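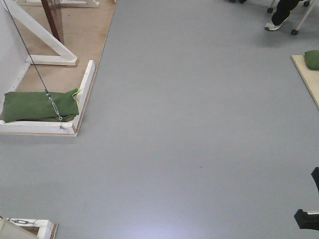
The Trastance Cable Rig: Setting Up and Looking After the Machine

Published Aug 17, 2022

Trastance is the cable-driven positioning machine in the Potano workshop. It stands on plywood bases and is held in place by timber frames, ballast and tensioned lines, with no fixings into the floor. This arrangement was chosen at the outset, as the hall is shared and the rig must be taken down twice a year. The gallery records the current layout, which has been in use since February, together with the notes kept by the workshop for users and visiting staff.

Frame and tray
The white timber frame carries a long diagonal brace down to a short base beam on the plywood. A shallow white tray sits in front of it and holds a green sandbag. The black cable comes down steeply to a turnbuckle lying on the bag, and a small metal fitting joins the assembly to the front rail.

Second corner
Another white frame corner, also on a plywood base, has its own turnbuckle lying along the top rail. Both turnbuckles are silver metal and similar in pattern – users should nevertheless return each to its own corner after cleaning.

Floor area
The smooth grey floor between the bases is the working area of the machine. Chairs may be used at the side during adjustment, but must be moved clear before the drives are switched on.

Notes on ballast
Each tray is loaded to 22 kg. Bags are weighed at the start of every term and the figure is entered in the rig log. A bag that has split at the seam must be replaced whole; taped repairs are not accepted. Sandbags are placed by hand with the cable slack, and the base is checked for movement before tension is applied.

Notes on tension
Lines are brought up in stages, working across the rig from one corner to the opposite one. The usual setting is 58 N at rest. Turnbuckles are turned by half a turn at a time, and the reading is taken again after 10 minutes, when the timber has settled. Where a line cannot be brought to its setting within the thread of the turnbuckle, the cable is to be shortened at the frame end.

Notes on inspection
Cables are examined after every 30 hours of running. Broken strands, flattened sections and worn hooks are reported to the workshop desk, and the rig stays isolated until the part has been changed. Spare cable is kept in the Rennie store, on the lower shelf. The calibration procedure is described separately in the Enau handbook, a printed copy of which is held at the desk.

Related pages: Booking the rig – Workshop safety rules – Rig log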